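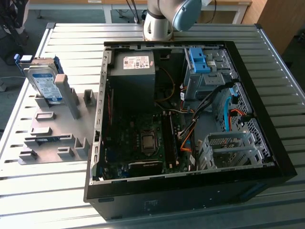 How I clean the dust out of an old desktop

Shut it down, pull the plug and hold the power button for 36 seconds (overkill, but I'm stubborn!). Take the side panel off and lay the tower flat. I hold each fan still with a finger and use short bursts of canned air – never upside down, or it spits. Do the power supply from outside, and please don't open it. Then wipe the filters, let them dry overnight and close everything up. I do mine every May.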